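Gripper stalls when lifting fruit from a plate

Thijs Geerts
Members of the Harnville shared workshop are building a two-handed tabletop robot. The assigned task is to place a mandarin on a plate and lift it off again. Fruit standing directly on the table is picked up reliably. Fruit on the plate is missed in nearly 9 attempts of every 20, as the finger meets the rim first. Advice on approach height would be appreciated. 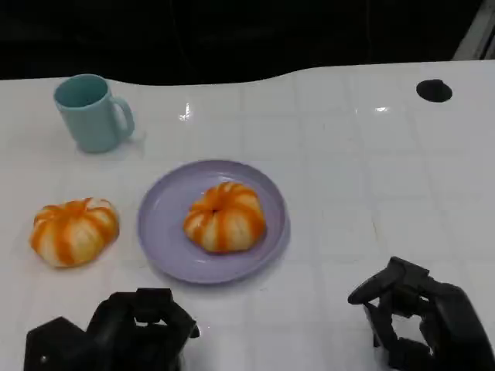

Table layout with mug, plate and both grippers, head camera.

The second view was taken at the wrist.
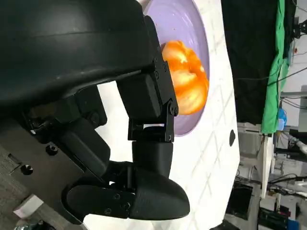
Finger and rounded fingertip, with the plate behind.

Glenys Kettle
The plate should be treated as a separate surface with its own height. Measure the rim, add 6 mm of clearance, and require the hand to reach that height before any sideways movement begins. Our group in Gellumham applied this rule in April and has retained it – the descent must then be close to vertical. It is also advisable to reduce closing speed to 400 on the Skundov controller, if that is the unit installed.

Colin Nuttall
Use a flatter plate.

Bình Bạch
I concur with the first reply. Please also confirm that the wrist camera was recalibrated after the last change of fingertips. A small offset is tolerated on the open table and becomes apparent at the rim.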